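Budget for a first kitchen-task arm setup, what am I forgetting?

Asked by Neema Koech
Tags: budgeting, robot arms, home and kitchen, grippers

We're planning a small setup for kitchen tasks. Picking up fruit, handling spice bottles, moving things on and off a cutting board, that sort of work. One arm, one gripper, a real kitchen counter. The request has to go in by February and I'd love to get it right the first time.

So far my sheet has the arm (Kohlhase quote), a two-finger gripper, a mount, and $1571 set aside for "everything else." Is that last line anywhere near enough? I've never bought for something like this and I'm a little giddy about it, so please talk me down where needed.

3 answers

Gladys Rotich
Accepted answer

Congratulations, this is such a fun thing to be buying for! Your "everything else" line is the one I'd pull apart. Write it out item by item and see if it still fits.

Start with cables. If they run on the outside of the arm you want proper clips or sleeves, a spare of every cable from the wrist back, and enough slack that the wrist can turn all the way without tugging. I put 3 spares of the gripper cable on my last order and used two (the third is still in its bag, and I'm glad it's there).
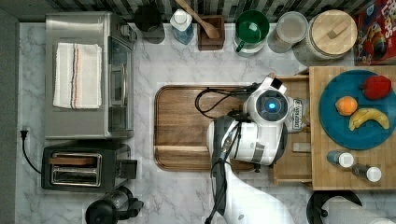

Then fingertips. Soft pads wear out quicker than you'd think, and a banana and a spice bottle don't want the same grip, so get a couple of shapes. Ivholm sells blanks you can trim yourself and I like them a lot.

Measure your counter before you sign for the arm! Reach on a quote is measured from the base, and the mount eats some of it. Toasters and canisters along the back eat more. Tape out the working area, put everything where it normally lives, then check.

Last one is groceries and dishes. Give it a monthly line, however small. Ours came out of my pocket for ages.

Erasto Nyanda

Agree with Gladys on spares. Ask Kohlhase if the quote includes the controller and the stop button. Mine was arm only and I found out when the box came. Also shipping.

Neema Koech (comment)
Just checked, controller yes, stop button no. Thank you!!

Imani Urio

I'd go secondhand on the mount and put the savings into the gripper. We have a Skulitz stand that was 40 percent off because of a scratched plate, and it's been rock solid. Don't go cheap on the gripper though, everything you want to do goes through it.

Leave something unassigned too. I know finance people hate that, so call it "fixtures" and you'll be fine. You'll want a non-slip mat, clamps, maybe a lamp, and you won't know which until the second week. Oh, and ask about lead times now. My gripper took 70 days and the arm had been sitting there looking pretty the whole time.

Gladys Rotich (comment)
Yes to the mat! Get one for under the cutting board.

Neema Koech (comment)
Adding mat, clamps, finger blanks and cable spares tonight. The $1571 is already gone, so I'm going back to ask for more.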